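Folding order for jerseys and other printed tops

I have been reworking how I fold sports tops, mainly to keep the prints from cracking. Drawer space comes second. The sofa seat has replaced the bed as the work surface; it is closer to the dryer and a better height for my back. The current test load is red Bulls clothing with the number 23 on it.
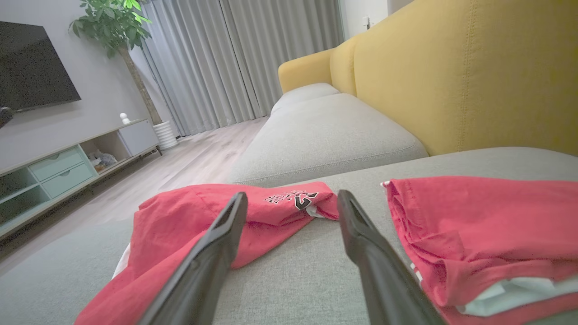
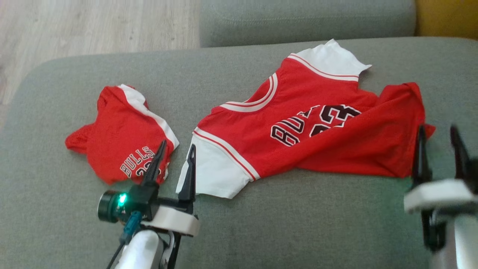
The procedure is short. Lay the top face down and pull the side seams straight. Fold each side in so that the crease runs clear of the lettering. Bring the hem up to the collar in two folds, never three, or the second crease lands on the number.

Mesh slides on itself, so I press each fold flat for a few seconds before making the next. Cotton holds without that step. White trim goes to the inside of the stack.

Finished stacks go in a Gremelley drawer insert, the 107 model. The Inix one I used until April was too shallow and the top layer caught on the rail. Wash setting is cold, inside out, up to 60 minutes. I have not tried the dryer on low with these yet.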